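Tracing a Repeating Wrist Fault to a Cable Loop

Stenlow bench notes, October 13, 2024
Written by Silvana Seixas

Applies to small six-axis arms with the gripper cables run on the outside of the links. The procedure was written after a fault on cell 6, where the arm stopped with a wrist axis following error several times per shift and restarted normally after each reset. The fault log held 3,619 entries before anyone sorted it by joint position. Sorting it took a few minutes and gave the answer.

Symptoms

The arm stops partway through the approach to the part. The pendant reports a following error on axis 5. After a reset, the arm completes the same move without complaint. The gripper may also report a lost position signal within a second of the stop. If the gripper message comes first, go to step 4 before doing anything else.

Before you start

Set the controller to manual reduced speed. Keep the pendant in your hand for the whole test and keep your other hand out of the arm's reach. If the enabling switch does not stop motion when released, end the test, lock out the cell and report it. Do not clear the fault log.

Step 1. Export and sort the log

Export the log as text and sort it by the axis 5 angle at the time of the stop. A worn gearbox usually scatters the stops over the range of travel. A cable fault bunches them. On cell 6, almost 2,000 of the stops fell inside a narrow band near the end of the downward bend.

Step 2. Run the move without the part

Load the approach program and remove the part from the mat. Run it 60 times at reduced speed. Write down each stop with the axis 5 and axis 6 angles. If it never stops, add the wrist rotation from the full program and repeat the run.

Step 3. Watch the cables during the approach

Jog the arm slowly toward the pick position, with the gripper pointing down. Follow the cable from the gripper back along the links to the base. Look for a loop that tightens as the wrist turns, or one that reaches past the side of the gripper. Check each strap. A strap pulled tight near a joint does the same harm as a short cable.

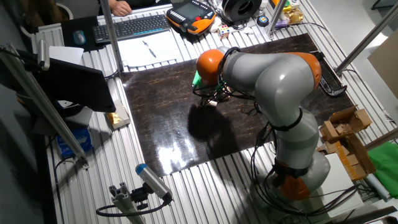
Yolotzin Pacheco wrote back on the first draft that step 3 should be done twice, once with the wrist turned fully each way, as the loop on the Pravstead arm looked fine in one direction and pulled hard in the other. She also asked for the straps to be marked with paint before the test so that any creep shows up afterward.

Both changes are accepted. Mark the straps on both edges and repeat step 3 in each direction.

Step 4. Check the conductors

Lock out power. Unplug the gripper cable at both ends and clip a continuity tester across each conductor in turn. Flex the cable by hand at the points where it bends in use. A reading that drops out for a moment is a failed conductor, even if it comes back. Replace the whole cable. Splices inside the moving section are not allowed.

Step 5. Reroute

Undo the straps nearest the wrist. Power up in manual, jog to the position that needs the most cable, then lock out again and set the slack there. Refit the straps on the straight part of the link, snug enough to hold and loose enough for the cable to slide. Route the loop away from the gripper fingers.

Step 6. Verify

Repeat the run from step 2 at reduced speed, then again at program speed with the cell closed. Any stop in the old band means the loop is still catching or the cause is mechanical. In that case check the axis 5 belt tension using the Huerta service sheet.

Do not widen the following error limit to get through a shift. This was tried on cell 6 in early October. The stops became less frequent and the cable jacket wore through at the second strap.

Record the cable part number, strap positions and final stop count in the Gurnus log under the cell number.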